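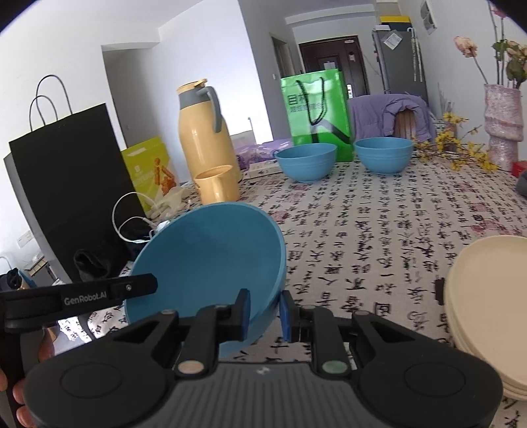 Fig. 1. Large blue bowl, tilted, at the table. Plates stacked to the right. Note the cloth.

Table Service Basics, unit 7: clearing and resetting
R. Rautiainen, notes typed up from the board

Covered last time: laying out, serving order. Today clearing. Quiz in February, same room.

1. Big bowls
Large serving bowl goes before the plates. Tilt it toward you first, look inside. Sauce left? Scrape into the tub, then lift. Grip on the rim, both sides, keep it level once it's off the table. Don't drag. Dudton bowls are heavier than they look, the Tabrizi ones chip at the foot.

2. Plates
Stack same size only. Flat ones with the small lip (Fig. 1, right) sit well on each other, deep ones don't. Stack near the edge but not over it. Max height: see Pulotico sheet, p. 2. Cutlery never between plates, goes in the tray.

3. The cloth
Calligraphy print, black on cream, faded red and pink flowers in places. Characters run in columns, so use them! Line up the columns with the long side of the table and the cloth is straight. Much easier than measuring the drop.
- crumbs: brush, dont shake indoors
- soy or tea: blot, cold water, then laundry bag
- fold along a column, print side in

Rongrong Jiang asked about reading direction. Traditional vertical text is read top to bottom, right to left. So there is a right way up for the guest, check before you lay it. More on this in the handout on table textiles.

4. Reset
Cloth, plates, bowls, in that order. Bowls in the middle, where people can reach from both sides. Leave room for the serving spoon.

Costs (somebody asked): Bukeck replacement cloth 358, full set for the banquet room 3000. So blot teh tea quickly.

For next time: pairs, one table each, clear and reset twice. Swap roles after the first go. Bring apron, flat shoes, these notes. Read section 2 again, most of the mistakes on the last practical were in stacking.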